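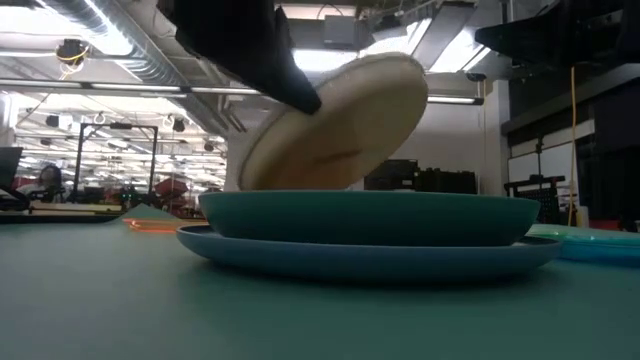

Lists > Trevdale Neighbours > Policing and justice > Re: Saturday's meeting

Dear all,

Thank you, Sumeya, for setting out so clearly what happened when the police commander rang the Wubshet family. I have read it through twice now, and I think we should ask for a proper meeting, face to face, with somebody taking notes. Robel was very patient on that call, more patient than I would have been, and he deserves better than being told the complaint is "in hand". I would happily have everyone round to mine beforehand to agree what we want to ask. It would be nothing grand, just flatbread, and something in a teal bowl on a blue plate to go with it, but people do talk more freely with a bit of food in front of them, don't you find? Come at six if you can.

On Saturday 2 Sumeya Feyisa wrote:
> The petition stands at 516 names and I should love to reach 600
> before we hand it in. Robel says the commander spoke over him
> and never once asked how his brother was. The call was over in
> two minutes.
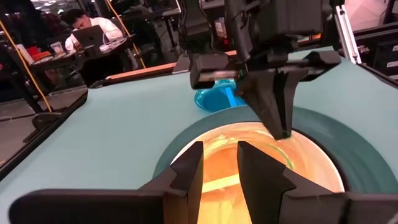 As for the petition, Teresa Żak has offered to take a sheet round the shops on Ullton Road, and Fouzia Satti will ask at the college - she knows far more of the young people than I do, and they are the ones being stopped and searched, after all. Please do keep the wording exactly as it is. I know some of you would like it stronger (so would I, on a bad day!), but we can't go changing the words above people's signatures once they have signed.

I will write to the commander's office this evening and copy in our two councillors. If anyone has kept letters about earlier complaints, do let me have copies, however old they are.

With love to you all, and especially to Robel and his brother,
Lleucu Bevan

3 replies | 2 shares
Contact the list owner | Back to top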